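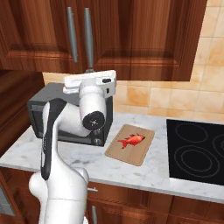

Hi all, our student club at Skistley is working on a simulated kitchen project and I could use some advice! We've run 2000 practice episodes so far, and the policy still gets muddled near the toaster oven. We keep a red fish on the cutting board as a distractor, and I wonder if it's pulling the gripper's attention away from the knobs. Should we take it out for now?

Jeanine Geerts, 12 July 2024
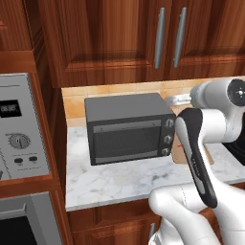

Side view, toaster oven door closed, gripper near the knobs.

Mohsin Bangash
Welcome, Jeanine! I'd leave the fish in, but move it to a new spot every episode (our Utville team did this back in April and were so glad we did). Then look at your camera views, as the arm can hide a good bit of the toaster oven from one side. Add a second view before you go collecting another 4000 episodes!

Bart Leemans
more data

2 comments · 3 shares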